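Masking the gripper out of wrist views before training a cloth policy

Part two of the Drultier notes. Part one covered clock alignment between the two hands. If your clocks are still drifting, go back and sort that out first, because a mask will not help you.

A wrist camera sees its own fingers in every image. On rigid objects we mostly ignored this. On cloth it caused trouble: the fingers are large and dark, they move with the jaw opening, and the network learned to read the opening from the picture instead of the encoder. When we swapped finger pads the policy fell apart. The steps below are what we now run on every cloth set at Danholm.

What you need

A folder of decoded episodes, one subfolder each, with the jaw width log beside the images. The Grendodix command line tools, already on your path. A fisheye calibration file for each hand. We keep ours in a folder called calib, named by hand.

Step 1. Fix the lens circle

Do this before anything else. The fisheye leaves a black surround, and any statistic you take over the full image will be dragged down by it. Run:

grendodix circle --calib calib/left.yaml --out masks/left_circle.png

Repeat for the right hand. Open both results and check that the edge sits just inside the bright area. If it sits outside, lower the radius in the calibration file by a few pixels and run it again.

Step 2. Build the finger mask by jaw width

One fixed mask is not enough. The fingers cover very different parts of the view when they are apart and when they come together at the tips, so we sort images into bins by jaw width and make a mask for each bin.

grendodix bins --log jaw_width.csv --count 12

For each bin the tool takes the pixels that hardly change across many episodes and marks them as gripper. It needs variety in the background to do this. Our set had 1,633 episodes, and after dropping those with gaps in the width log we had 1,179 left, which was plenty. With a few dozen episodes from a single corner of a single room, you will get bits of wall in the mask.

Step 3. Check the two extremes by eye

Pick one image where the fingers stand apart and one where the tips meet, and lay the mask over each. Look at the white base along the bottom as well as the black fingers. 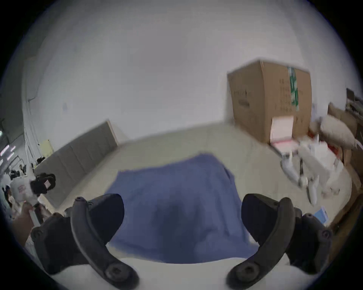
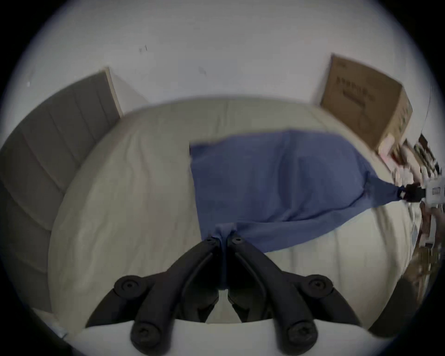

Blue cloth on the floor between open fingers (first) and pinched at the tips on the bed (second).

In the open case the mask should follow the inner face of each finger and leave the space between them clear. In the closed case, the part to worry about is the tip. Cloth gathered between the jaws is what the policy most needs to see, and a mask that has been grown too far will eat it. Set the growth to 2 pixels and leave it there unless you can see a dark fringe.

If the mask has holes over the screw heads, fill them:

grendodix fill --in masks/ --max-hole 400

Step 4. Decide what goes in the masked area

We tried black, mean colour and noise. Black was worst for us — the lens surround is black too, and the network seemed to treat the fingers as more of the same. Mean colour taken inside the circle worked best and is the default in Drultier. Set it in the training config:

mask_fill: mean
mask_stat_region: circle

Step 5. Keep the jaw width as an input

With the fingers hidden, the width has to come from somewhere. Make sure it is in the state vector and that it is scaled to the same range for both hands. Witold Chmielewska found that our right hand had been logged in metres and the left in millimetres for most of March, so print the minimum and maximum of each before you start a long run.

Step 6. Run the mask at inference

The live node must use the same bins. Copy the masks folder next to the checkpoint and start the node with:

drultier run --masks masks/ --width-topic /jaw/width

If the width message arrives late, the node will use the wrong bin and you will see the mask lag behind the fingers in the preview window. A lag of one image is fine. Anything longer, check the publisher rate first.

Known problems

Motion blur on fast closes smears the finger edge past the mask. We leave it alone.

Dark objects near the fingers can end up in the mask if they appear in too many episodes. Shuffle the clutter between sessions.

The Ramanauskas pads are thicker than the stock ones and need their own set of bins. Don't mix the two in one folder.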